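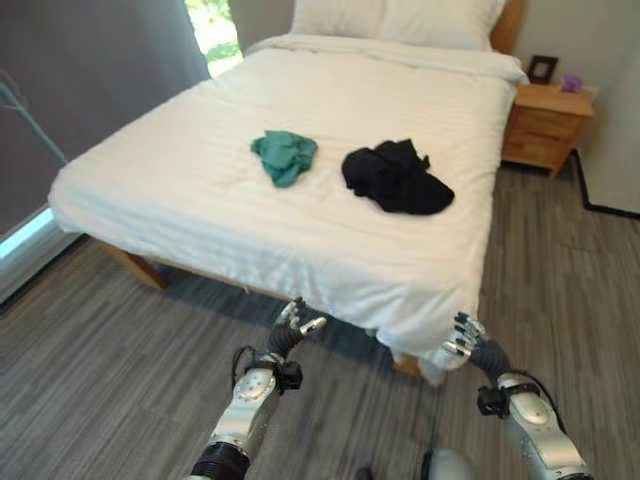

Unit 2: The bed, and what ends up on it

Domestic Skills, evening course, Hikanville Adult Learning Centre
Handout to go with the second session. Please bring it with you next time, along with your own scribbles.

Last session we did the kitchen sink and the draining board, and I was delighted by how much argument came out of a washing-up bowl. Now we move to the bedroom, and to my favourite piece of furniture in the whole house. I love a bed as a teaching subject! It is big, it is flat, it is at a handy height, and for all those reasons it collects things. A white duvet with a green cloth and a black garment dropped in the middle of it is a perfect starting point for everything in this unit.

We will cover clothes first, then the duvet, then the pillow, then the bedside. If we run out of time the bedside moves to the start of Unit 3.

Words for this unit

Drop: the pile or scatter of clothes left on a surface. I use it for the place as well as the things ("the drop is usually the foot of the bed").
Ground: the surface under the drop. In this unit the ground is the duvet.
Home: where a thing lives when it is put away. If it has no home, you write it on your homeless list (see further down).
Turn-down: the part of the duvet or sheet folded back below the pillow.
Overhang: how far the duvet comes down over the sides and the foot.

Several of you asked last time whether these are proper terms. Turn-down is, and you will meet it in hotels. The others are mostly mine, and a few were borrowed from the people who ran the old Pacheco Road laundry classes.

Part A. Clothes on the bed

The rule for the whole of Part A is clothes first, bedding second. If you straighten the duvet while there are clothes on it, you shift the clothes, the clothes drag creases into the cover, and you end up doing the smoothing again. Plenty of people do it in the wrong order for years (I did) and just think of it as part of making the bed.

1. Look before you lift. How many separate things are there? A crumpled heap can be one large garment or three small ones. In our bedroom there are clearly two lots, with a strip of duvet showing between them, so you can deal with each without disturbing the other. When things are heaped together, take from the top.

2. Pick up one item and let it hang. Hold it at two points and let its own weight pull it open. This is the bit I get excited about, because so much is learned in that second or two. You find out what it is, which way out it is, whether it has a mark on it, and whether a sock is hiding inside. A bunched-up bit of cloth tells you very little until you do this. Look at the green one and try to say for certain what it is. I've asked myself the same thing and I still couldn't swear to it.

3. Decide: wash, wear again, or put away. Say it out loud if it helps. Beginners tend to put the thing down again at this point, usually six inches from where they found it. Try hard not to!

4. Turn it the right way out if it needs it, and do up one button or the zip. It will fold or hang better.

5. Move it off the bed. A folded jumper on the duvet is still on the duvet.

A note on dark clothes and pale bedding. Black fabric on white shows every bit of fluff on both sides of the arrangement. When you have lifted a dark garment, bend down and look across the cover with the light coming towards you. Brush off anything you see with the flat of your hand, working towards the foot. A damp rubber glove is even better, and we will try that in class as I have a box of them left over from Unit 1.

A note on pale clothes and pale bedding. They vanish. A white vest can lie on a white duvet for days. Run a hand over the whole surface before you start on Part B.

Part B. The duvet

Our duvet has faint horizontal stripes woven into it, and I am very fond of this kind of cover for learners. The stripes are a ruler! If they run level across the bed, the duvet is on square. If they slope, one corner has crept towards you. You can see it at a glance once you have the habit, and you don't have to keep walking back and forth comparing the two sides.

With a completely plain cover, use the seam or the hem at the foot in the same way.

The order I teach:

Start at the head. Take hold of the top edge, near the corners, and lift it a little off the mattress.
Give it one good shake, a slow one, so that a wave of air travels down to the foot. A fast shake looks impressive and moves the filling into lumps.
Let it settle – really let it settle, count to two – and only then touch it.
Check the overhang on the left and the right.
Walk to the foot and look at the hem. If it nearly meets the floor, or the edge has curled, pull the whole duvet up towards the head a little and check again.
Smooth from the middle outwards with flat hands.
Fold back the turn-down last.

About the foot end. A generous overhang is lovely on a bed with wooden legs and a rail, as it softens the look of the frame and covers whatever has been pushed underneath. The price is that the hem collects dust, and if it touches the floor it becomes a mop. In the Gernach flats, where many of you will do your practical, the beds are low and the duvets are large, so you will get to know this problem well. Lift the hem, sweep or vacuum beneath it, then let it drop again. Do the floor before you do the hem if you can possibly manage it.

About creases. Soft wrinkles are fine. I mean it. A duvet is a bag full of filling and will never lie like a tablecloth. If you catch yourself ironing it with your forearms for the third time, stop and move on to the pillow.

If your cover is 100 per cent cotton it will wrinkle more than a mixed one and feel nicer for it. You can't have everything.

Part C. The pillow

Short section, as we did pillowcases with Unit 1.

Plump by pushing in from the two short ends, then the two long sides. Turn the open end of the case away from the door. Rest the pillow against the headboard or lay it flat, whichever you like, but do the same on both sides of a double bed if there are pillows on both. Then check that the turn-down stops just short of it, so the pillow sits clear.

A headboard with a rounded edge needs dusting along the top of the curve, where a cloth tends to skate straight off. Wrap the cloth around your fingers and follow the wood round.

Part D. The bedside

A bedside unit with two drawers is a small marvel. It has a top, which everybody sees, and two drawers, which mostly one person sees, and the whole trick is getting things to travel from the one to the other.

My suggestion for the top is very few things, chosen because somebody likes them. A small picture frame and one little purple thing would do for me. I'd leave both exactly where they are and dust around them, lifting each one and putting it back. It's tempting for a keen tidier to clear the top completely. Please don't do this in someone else's home! Ornaments are already at home, and moving them is the quickest way to upset the person who sleeps there.

For the drawers:

Top drawer – what you reach for in the dark. Glasses, tissues, hand cream, a torch.
Bottom drawer – what you want near the bed but don't need nightly. Spare charger, letters, the hot water bottle cover.

Neither drawer is for clothes that were on the bed. I have seen this done. I have seen a whole cardigan in a top drawer.

If the unit stands on legs, the floor beneath it counts as part of the bedroom floor. Short legs mean a flat mop head or a cloth on a stick, and the Stulis cupboard at the back of our classroom has both.

The homeless list

Keep a sheet of paper in the bedroom for a week. Each time you lift something off the bed and can't say where it lives, write it down. Don't solve it there and then. Put the thing on a chair if you must. At the end of the week, see which items turn up more than once, and find a home for those first.

From past groups, the usual answers are: the dressing gown, the jeans that are neither clean nor dirty, the clothes for tomorrow, and the thing that needs a button. A hook on the back of the door deals with an astonishing share of these. I am a great believer in the hook.

Try it in pairs

Choose one of you to be the hands and the other to be the voice. Use the bed in the practice room with two garments dropped on it. The voice gives the instructions and may not point. The hands do exactly what is said and no more. "Pick it up" will get you an interesting result, so think about which item, by which part, and where it goes next. Swap over when the bed is made.

Talk afterwards about which instruction was hardest to put into words. Most pairs say the shake. One pair in November spent their entire turn on a single sleeve and told me it was the best exercise of the course, and I was inclined to agree with them.

To do at home

Make your own bed in the order given in Parts A to C, on at least two mornings, and note where you wanted to do it differently. I want to hear about the differences.

Start your homeless list.

Have a look at the hem of your duvet at the foot end. Is it clean?

For next time

Unit 3 is wardrobes and rails. Bring one hanger you like and one you can't stand. We meet in the same room, and the kettle goes on at 6.45.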